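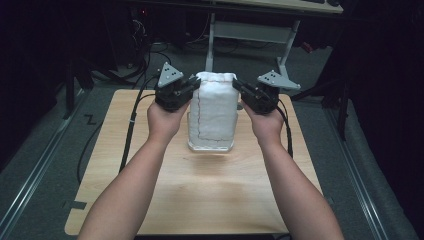
# Chapter 4: Covers, Sleeves and Wraps

Most homes contain more covers than their owners realise. There are covers on cushions, ironing boards, hot water bottles and teapots, and there are plain cloth sleeves that go over jars, tubs and storage boxes. This chapter deals with the last group. The pieces are small, the seams are mostly straight, and the skills carry over to the larger work in Chapter 5.

A fabric cover on a container does several jobs. It keeps off dust and light. It softens knocks when containers stand close together on a shelf. If it is quilted, the layer of wadding between the two cloths also slows the loss of heat. A white cover shows marks early, so it tends to be washed more often than a dark one, and the cloth should be chosen with that in mind.

## 4.1 Fit

A cover that is too tight is hard to pull on and strains its seams. One that is too loose slides down and gathers in folds at the foot. Quilted cloth needs more room than single cloth because the wadding takes up space on the inside of the curve. Measure round the widest part of the container, then add the seam allowance and the ease given in the table at the end of the chapter.

Decide at the start how far down the cover should come. Many makers stop short of the base, so that the container stands directly on the table and the hem stays clear of spills.

Charmaine Buthelezi, who taught soft furnishing in Drorton, had her students make every first cover in old sheeting. The trial piece was pinned, marked in pencil and taken apart to serve as the pattern.

## 4.2 Putting on and taking off

Open the top edge with both hands and work the cover down evenly on each side. Pulling from one side twists the seam out of line, and a contrasting thread makes the twist easy to see. To remove the cover, hold the cloth on opposite sides near the top and lift slowly. A light container may come up with it and should be steadied at the base.

## Before you begin

You will need:

- a tape measure and soft pencil
- old sheeting for the trial piece
- quilted cotton, washed once
- thread in a matching or darker colour
- a straight-sided container with a flat base

Read section 4.1 again before cutting. Exercise 4.1 uses the trial piece only, so keep the quilted cotton folded until Exercise 4.2.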